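Home | Products | News | Events | Contact

Dhanial holds open day on hotel room work for robots

BOLOSHAM, February 17, 2025 – Dhanial opened its room service program to visitors for the first time, with 47 guests from hotels, suppliers and technical schools attending. The program, named Tiltow, prepares robots for light housekeeping in guest rooms. Its task library is built from work done by hand and now holds 553 entries, each one a short job with a set start and end. Cloth handling makes up the largest group.
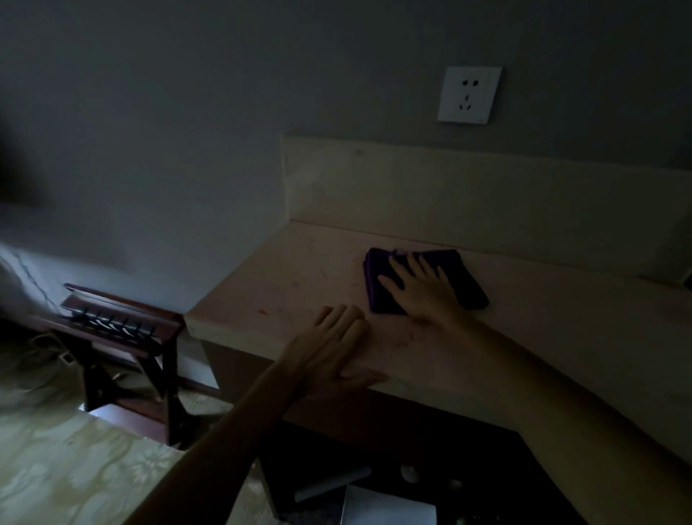
Hand on a folded cloth at the desk, Tiltow open day.

Visitors were taken through the program in groups of eight. Senga Yule opened each session with the task list, followed by Pravesh Nkosi on grip force and arm reach. Soft goods and thin plastic remain the hardest items to handle – both change shape under light pressure, and clear plastic is also difficult for depth sensors. Clearing cups and bottles is listed as a separate group for that reason.
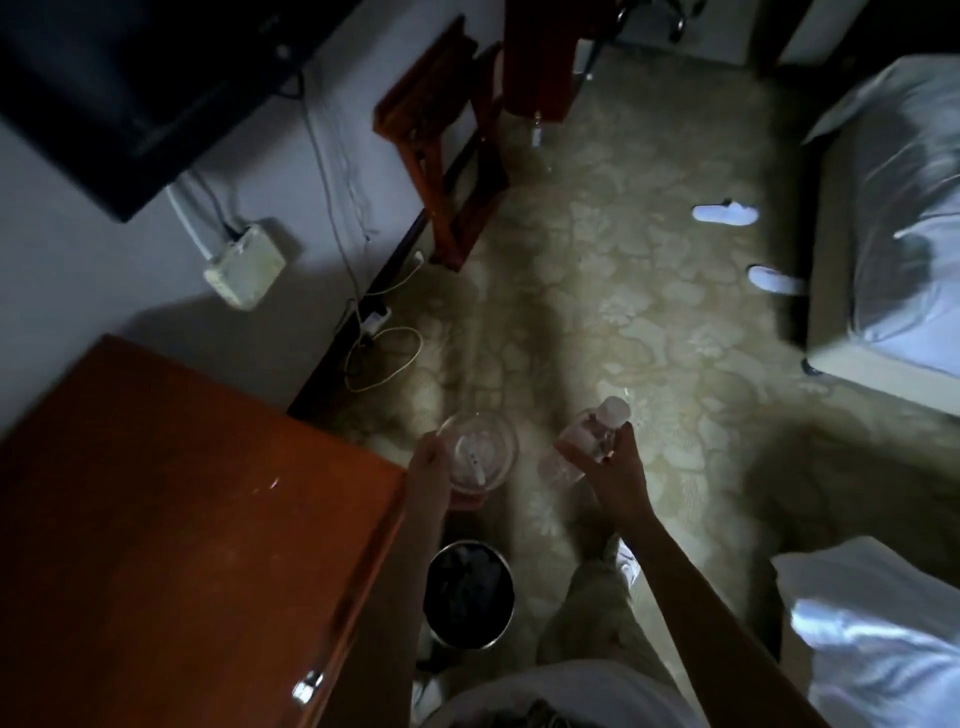
Ntombi Rampersad asked whether a robot would be able to tell a finished drink from one the guest meant to keep, and said her own staff get this wrong from time to time. Dhanial replied that the present release leaves any container with liquid in it where it stands.

A second open day is planned for November. Places can be booked through the Bolosham office, extension 506.

Press contact: Lesego Le Roux, Dhanial, Bolosham | © 2025 Dhanial | Back to top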